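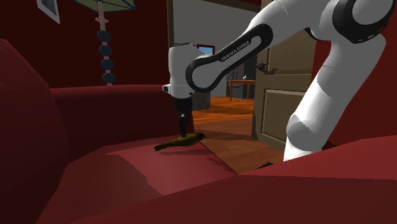
Release No. 147

Ganik opens parts service for older upholstered furniture

FIRHOLM, August – Ganik has opened a spare parts service for sofas and armchairs it no longer sells. The catalog lists 1514 parts, including legs, seat springs, zippers and replacement cushion covers. Orders are filled from the Firholm warehouse and ship within 28 days.

Parts are listed by frame type. The frame code is printed on a label stapled under the seat deck. Owners who cannot find the label can send in three measurements – seat depth, arm height and leg spacing – and the parts desk will match them against factory drawings.
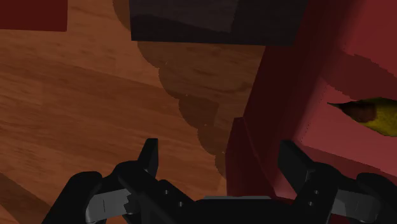
Covers for the Dralari range are cut to order from the original patterns. Fabric is supplied by Laizer and tested to 28 000 rub cycles. Shades may differ from the first production run, and a swatch is mailed before cutting begins. Spring kits include clips and screws but no tools.

The first 1000 orders ship without a handling fee. Returns are accepted on unopened hardware only; cut covers cannot be returned. 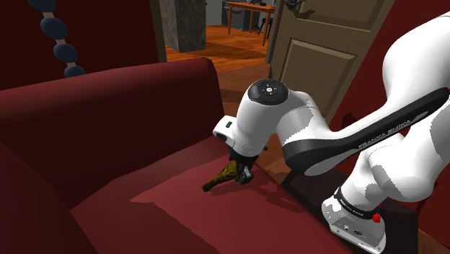 Laizer said in a statement that it would keep the Dralari weaves in production "for as long as the looms can be set up for them," and that minimum order sizes had been dropped for the service.

Orders are taken through the Ganik parts desk from 8 a.m. to 4 p.m.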